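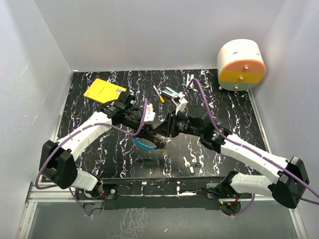 About Resar

Resar is a small advisory business in Borkport. Workshops, labs, schools and small manufacturers pay us to read the quote before they sign it. We look at robot arms, grippers, cameras, benches, guarding and the software that is supposed to tie them together, and we tell you what the lot will cost over the years you plan to own it. Fairly often we tell you to keep your money.

We don't sell equipment. We don't take commissions, finder's fees or "partner incentives", a phrase we've seen on more than one letterhead. You pay us by the day, and the rate is the same whether you end up buying a whole cell or a better set of shelves.

How we started

Piret Zariņš spent years in purchasing for a packaging firm and signed off on a two-arm cell that was meant to be running by March. It wasn't. The arms themselves were fine. The budget had left out cabling, spare fingers for the grippers, an upgraded circuit and the wages of whoever would be standing beside the thing when it dropped something. She still has the spreadsheet and new clients get shown it.

Ivars Tamošiūnaitė came from the other side of the desk. He built demonstration benches for a supplier, and knows how much care goes into choosing the objects that get put on one. He now spends a good part of his week asking suppliers to try it with the customer's objects.

Since opening we have reviewed 207 proposals. We keep a file on every one, including those where we got it wrong.

What we think

Most automation budgets are written backwards. Somebody sees a pair of arms sorting keys and bits of stationery, gets a price for the pair of arms, and the job is found later. We start with the job. What has to be picked up, how often, by whom at the moment, and what happens if it's done badly? If you can't answer that, you aren't ready to ask for quotes, and we'll say so on the first call at no charge.

We're doubtful of payback figures in general. A supplier's figure tends to assume full shifts and an operator who never takes leave. Ours will look gloomier. Clients have complained about this and we haven't changed the method.

Small items deserve a particular warning. Keys, fobs, clips and thin packets are a nuisance to grasp, and two grippers working close together over one bench raise questions about reach and collisions that a brochure won't cover. Ask to see the attempts that failed. If there's no record of them, budget for finding out yourself.

What you get

A standard review takes 8 working days. You'll receive a written report in everyday language, a full cost sheet covering purchase, installation, training, consumables and removal, and a list of questions to send back to the supplier. Removal surprises people. Heavy gear on aluminium framing has to go somewhere when you're finished with it, and the skip is rarely free.

We'll also come along to a supplier's demonstration if you want company. Bring your own parts. We bring the Rorner, our in-house checklist, which is 9 pages long and has not made us popular.

Who we work with

Mostly organisations buying their first or second machine. We did a long piece of work for Org, a training centre that wanted three identical cells and, after a good deal of arguing, bought one. They may buy the others. We've advised them to run the first through a full teaching year before deciding.

We turn down jobs where the order has already been placed and someone wants a report to justify it.

Getting in touch

Ring or write to the Borkport office and ask for Piret or Ivars. Send the quote, the floor plan if you have one, and a plain description of the work as it's done today. Please don't send the supplier's video.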